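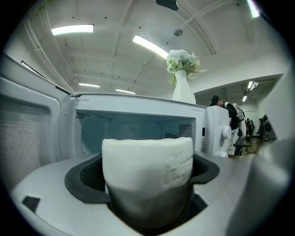

A white mug in front of the open microwave.

THE WELL AT UNBY

Leif Hafstein charged 190 for finding water and nothing for not finding it, and Halldóra thought this very fair. I thought it was clever. A man who is paid only when he says yes will say yes.

"You haven't met him," she said.

"I've met the type."

She had bought the house at Unby the winter before, with a field and a shed and a well that was on the deeds but not in the ground. The old owner, Grímur Vídalín, swore that he had drunk from it as a boy. He also swore that his uncle had once rowed to Huvgate and back in a night with a cow in the boat, so I gave the well about the same weight as the cow.

Hafstein came after breakfast in a clean shirt. I had expected a beard. He shook hands with both of us, wiped his feet, and asked if he might warm some milk before he started. Halldóra would have warmed a bath for him if he'd asked. He stood at the microwave with his back to us and said nothing until it pinged, and I noticed that he was having a good look out of the window the whole time.

"What's he looking at?" I whispered.

"The view, Brynhildur."

From that window you could see the field. You could also see, if you had any sense, a patch down by the wall where the grass was a much darker green than the rest. I had seen it myself the day I arrived. I had even said so, and Halldóra had said it was probably a dead sheep.

He used two bent wires. I'd hoped for a hazel twig. He walked up the field and down it, and then across, slowly, with his elbows tucked in, and Halldóra walked behind him like a child following a band. I sat on the step. It took him most of an hour to get to the green patch, and I'll say this for him, he knew how to make a short walk last.

The wires crossed. Of course they crossed.

"How deep?" Halldóra called, though she was standing right next to him.

He closed his eyes. "3 metres. A little less on this side."

"Which side?" I shouted.

"The side I'm on," he said, and Halldóra turned round and gave me a look I remembered from school.

She paid him in the kitchen, in notes. I asked him whether he ever got it wrong. He thought about it, or seemed to.

"People don't ring to tell me," he said.

"That isn't what I asked."

"No," he said. He rinsed out what he'd used and put it upside down by the sink.
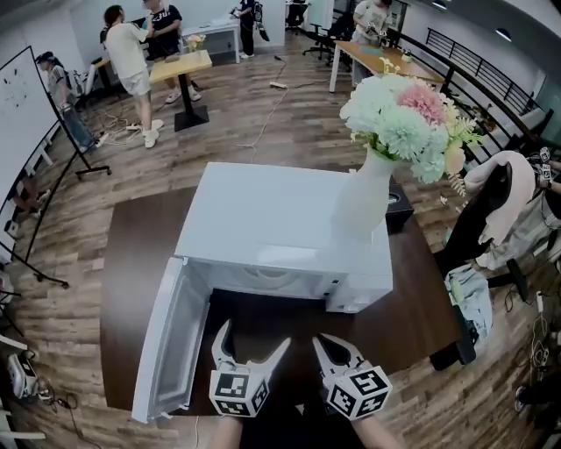
The digger was booked through Bastos, who did all the drains out that way, and it couldn't come until September. So for the rest of the summer we had a stick in the field with a red rag on it, and Halldóra talked about the well as if she'd already had a drink from it. She chose a pump from the Flalex catalogue. She wrote to old Vídalín, who wrote back that he was glad, and that the well had been on the other side of the house.

"The other side?" I said. "Let me see that."

"He's very old."

"He was old when you believed him about it."

She took the letter back and put it in the drawer with the string.

The man with the digger was called Jianguo Duan and he didn't care for wires either way. He had dug a lot of holes. He looked at the red rag, and then he looked at the wall and the slope and the green patch.

"You'll get water there," he said. "You'd get water anywhere along that wall."

"There!" said Halldóra.

"Did you hear what he said?" I asked her. "Anywhere."

But she had gone for her boots. By noon the hole was deeper than Duan was tall and there was brown water creeping in at the bottom, with a frog already sitting at the edge of it. I asked him if it was 3 metres. He said it was more or less, and I asked which, and he said he hadn't brought a tape. I had. I went in to fetch it from my bag, and by the time I got back one side had slid in, and the two of them were leaning over it, laughing, with mud up to their knees.

"Does it matter?" said Halldóra.

I said that it did. I lay down on my stomach in the wet grass and let out the tape.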